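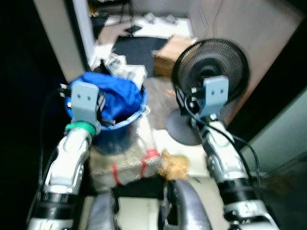 Call for student operators — Stidus home tasks project, fall round

We need 9 students for the fall round of Stidus, the two-arm robot project run out of the Cloltilska student workshop. Starts in September. Any major, any year. No robot experience needed, we'll train you.

What you'd be doing: driving the arms through ordinary house chores. Picking things up, moving buckets and bags, folding, putting stuff away. Each try gets recorded and labeled, then used to teach the arms to do the job with no one driving. Last year's group left us 3,440 labeled tries and we want a lot more, with more mess and more kinds of rooms.

Time: 5 hours a week, in two blocks. Evening blocks go fast, so say so on the form if you can only do evenings. Please don't sign up if you already know you'll miss the first two weeks. Thats when all the training happens and we can't run it twice.

Pay or credit, your pick. Credit goes through the Akpan course office and you have to set it up yourself before the first block. Pay is the normal student hourly rate.

Good fit if you:
- are patient. Really patient. The same grab over and over
- can write down what went wrong in plain words
- don't mind moving furniture between runs
- show up

Nice to have: a little Python, some soldering, any time spent on a school robotics team. None of it is required.

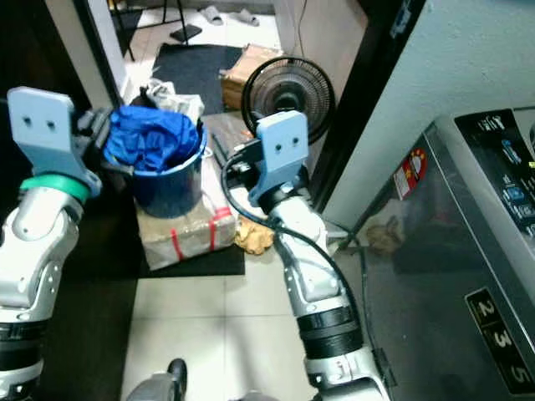

Kollum, from last year's group, wrote back when we asked what new people should hear: "My first week was awful, I dropped everything. Week three it clicked and I stopped thinking about my hands. Bring a snack and wear shoes you can stand in." Same advice from us. Blocks are mostly standing, with a break in the middle.

Training covers the controls, the stop button, how to reset a room between runs, and how to label. You do a short check at the end of it. Most people pass first time, and if not you just take it agian the next day.

Also looking for one person to look after the labeling sheet. Desk work, hours are flexible, same pay. Put "sheet" on your form if that's you.
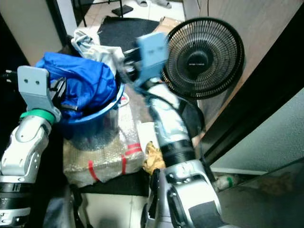

Room setups change every week. If you have ideas for a chore we should try, put them on the form too — laundry, pet stuff, recycling, whatever you hate doing at home.

To apply: fill in the paper form outside room 128 and drop it in the Stidus box. Name, email, the blocks you can make, two or three lines on why. No resume. Forms in by end of day Sunday, August 9, 2026. We'll email everybody either way.

Questions: come by room 128 during open workshop hours and ask whoever is at the front desk.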